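Clamham Home & Workshop Forum > Kitchen and Break Areas > Storage

Thread: Open shelf for mixed drinkware, board over a light wood table

gebremedhin_a
Started in March, reply count 14

Looking for opinions on shelf height and finish. We have a shared table with a light wood top, and the drinkware has been living on the table itself. It takes up working area and leaves rings. I put up a single board on a black post so the everyday cups are off the surface.

Requirements as I see them:
Must hold mixed shapes, including a tall tumbler.
Must be reachable from a seated position.
Must wipe clean without moving hardware.

Board is 757 mm long, sealed with two coats of Bomico water-based satin. Clearance below the board is still open to change. The post has holes every 40 mm, so I can go up or down one position without drilling.

The glass mug is the one piece I have not found a place for. It has a large loop handle and a foot, and I don't like the idea of it on a narrow board. 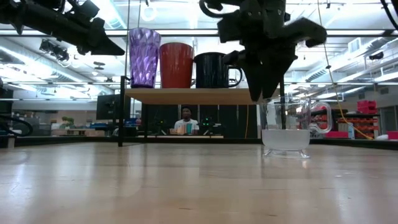 Reply 1
prerkeck_joiner

Two comments. The first is order. You have the tallest piece, the purple tumbler, at the left and the black mug at the right with its handle facing out to the right. That works for a right-handed reach. Keep it. If you swap them, people will reach across the tumbler to get the mug and knock it.

The second is finish. Your tabletop is glossy enough to show the ceiling lights. Gloss shows every ring and every wipe mark. Satin on the shelf was the correct choice, and I would take the table down to the same sheen next time it is refinished. 320 grit, tack cloth, one thin coat.

Reply 2
Danish Awan

Disagree on the table. Gloss is easier to clean than satin in a shared space. Coffee sits on top of it and comes off with a damp cloth. Satin is slightly more open and holds a tannin stain at the edge of the ring. I have refinished both and I would leave this one alone.

On the glass mug: leave it on the table, on a coaster. A footed mug has less contact area than a flat-bottomed cup, and on a sealed board it will slide when somebody bumps the post. If it has to go up, rout a shallow recess 2 mm deep and slightly wider than the foot.

Reply 3
prerkeck_joiner

Stain at the ring edge means the coat was too thin or had not cured. Water-based needs a couple of weeks before it gets wet cups. Most people give it overnight.

No argument on the recess, although a recess collects water and will need wiping.

Reply 4
usmani_fittings

What is the post fixed to? A board of that length held at one end will sag at the other if it is softwood. I can see the post on the left. What carries the right side?

Reply 5
gebremedhin_a

Second bracket on the right, same pattern as the left. Board is 22 mm thick. I loaded it with more weight than it will ever see and measured no deflection with a straightedge.

Reply 6
usmani_fittings

Then it is fine. Check the bracket screws again after a month. Wood compresses under the heads and they lose tension.

Reply 7
Danish Awan

One more point on the materials. The faceted purple tumbler is plastic, so it is light for its height and will go over before anything else on that board. A low lip at the front edge would stop it. A strip 6 mm high is enough. Glue it, no nails.

Reply 8
prerkeck_joiner

A lip fails the third requirement in the first post. Crumbs and drips build up behind it and you can't wipe straight off the edge. I would use a thin clear shelf liner, cut to size, and pull it off for washing.

Reply 9
Danish Awan

Liner traps moisture under it. You will get a cloudy patch in the finish.

Reply 10
gebremedhin_a

I'll try the liner on the left third only, under the tumbler, and lift it at the end of each day. If the finish clouds I'll go to the lip. The glass mug gets a cork coaster on the table for now. Shelf stays at its current hole.

Still undecided on refinishing the top. Does anyone have a method for testing sheen on a small area without the patch showing afterward?

Reply 11
usmani_fittings

Do it on the underside, near a corner. Same wood, same sealer if the maker coated both faces. Put a wet cup on it overnight and look in the morning.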